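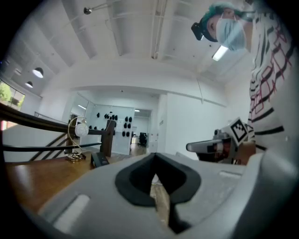 Evaluation of the Flirholm Hand-Held Gripper Kit for Recording Two-Handed Tasks

Project report, Robotics and Automation option
Zemoddale Technical College

1. Purpose

The department wanted to know whether the Flirholm kit could replace the leader-follower arms used in the second-year manipulation lab. The kit is sold by Janevski as a paired set with a rental option. This report covers setup, recording, export and cost over one term of use. Training a policy on the recorded data was outside the project and is not discussed except where the export format affects it.

2. Kit under review

The set has 2 hand-held grippers, one for each hand, with a wide-angle camera for the hand view. Each gripper is closed by the operator's fingers and has no motor. A printed square marker gives the tracking software a reference for the position of the tool. The price for the set is $2,000, which includes the Trutonari desktop software for one workstation. Additional workstations need a separate license.

3. Setup

Installation of Trutonari took one afternoon, most of it spent on the camera driver. The manual describes an older version of the calibration screen, and the menu names no longer match. We worked from the support page instead.

Calibration is done once per session. The operator holds both grippers out in front, turns each one through a slow figure eight, and then touches the fingertips together. The software reports pass or fail but gives no error value. We would have preferred a number, as a marginal pass and a good pass look the same on screen and only differ later in the export.

4. Recording procedure

Three tasks were used: placing a small globe ornament on its stand, sorting cable ends into two trays, and folding a hand towel. Each task was recorded in 60 repetitions. Operators were asked to start with the grippers open, to pause before and after the task, and to keep the marker faces turned outward.

The last instruction was the hardest to follow. When the wrist rolls inward the marker passes out of view of the opposite camera, and the relative position of the two hands has to be carried by motion tracking alone. Short gaps were filled without visible error. Longer gaps produced a step in the path when the marker came back.

5. Results

Sorting gave the cleanest data. The hands stay apart and the wrists hardly turn, so few takes were rejected by the software. The globe task came second. Towel folding was poor – the cloth covered one marker or the other during most of the fold, and the paths needed manual trimming before they could be used.

Room conditions had less effect than expected. Daylight from side windows together with ceiling lamps caused no tracking loss. Plain white walls did, in a few takes where the operator stood close to one and the camera had little texture to work with. Moving toward the middle of the room cured this.

Grip opening is recorded with each take. The values were repeatable for rigid objects. For the towel, the fingers reach their closed position with cloth between them and the reading says very little about how firmly it is held. There is no force measurement in this version.

6. Handling

The housings are bulky, and operators with small hands reported fatigue in the thumb. Breaks were added between blocks of takes. No parts broke. One finger pad worked loose and was pressed back into place without glue.

7. Export

Trutonari writes one folder per take, with video, hand paths and grip opening on a shared clock. Files opened in our own scripts after one change to the axis order, which is documented. Batch export stops at the first faulty take without naming it – this should be fixed by the supplier.

8. Recommendation

The kit is suitable for the second-year lab for rigid-object tasks. It should not be bought for cloth work in its present form. We recommend one set on the Janevski rental plan for the next term, with the purchase decision left until the calibration screen reports an error value. The towel exercise should stay on the existing arms.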